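Table clearing as a term project: the Venik student group on scoring, grasping and lost minutes

The Venik project is run by a student robotics club that meets in the Ignacio workshop every Monday. Its entry for the spring competition is a table-clearing task: one arm, one two-finger gripper, a set of household and desk objects, and a judge with a score sheet. We spoke to the club's team lead in March, between practice runs.

The task sounds simple. Why did the club choose it?

"The rules are short," the team lead said. "Objects start in positions you don't control, and you get points for each one that ends up where the sheet says. We had 3 members who had already written motion code, and everyone else was new. A short rule set meant the new people could read all of it in one evening."

The club trains its controller on demonstrations driven by hand. The target for the term was 2,000. The count on the day of our visit was 2,643, of which 271 had been thrown out during review, mostly for operator pauses or a gripper command logged out of step with the arm position.

"We review everything at half speed. A run with a long pause in it teaches the arm to pause. We found that out in the first month and had to go back through the older files."

The object set mixes shapes on purpose. Rigid items with flat sides are handled by nearly every team, the lead said, and the points are lost on bottles, thin items and anything soft. 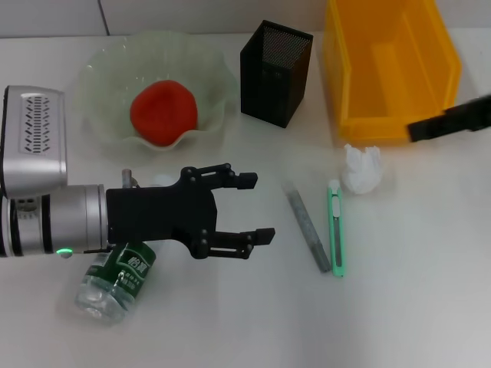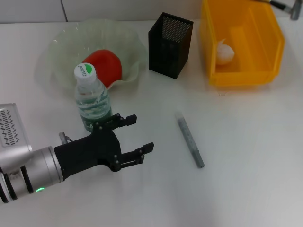 Practice table with the bowl, bottle, pen holder and yellow bin.

On grasp height, the club changed its approach halfway through the term. The first version used one fixed approach height for all objects. Thin items were then either missed or pressed into the table, and the wrist force limit stopped the run.

"Now the height comes from the object class, and the last part of the descent is slow. It costs time. We accept the time, because a stopped run scores zero from that point on."

Does the club plan to change the gripper before the competition?

"No. We looked at softer fingertips from Rindo and decided against it. Every demonstration was recorded with the present tips. If the contact changes, we don't know how much of the data still holds."

The remaining work is in the recovery routine, which decides what the arm does after a failed grasp. At present it opens, backs off and tries again from the same side. A second version, approaching from a different angle, is in testing.

Related
Ikier league: rule changes for the tabletop class
Calibrating a wrist in one session
How the Venik group labels its runs
Workshop hours at Ignacio

Contact | Copyright Ikier Student Robotics | Back to top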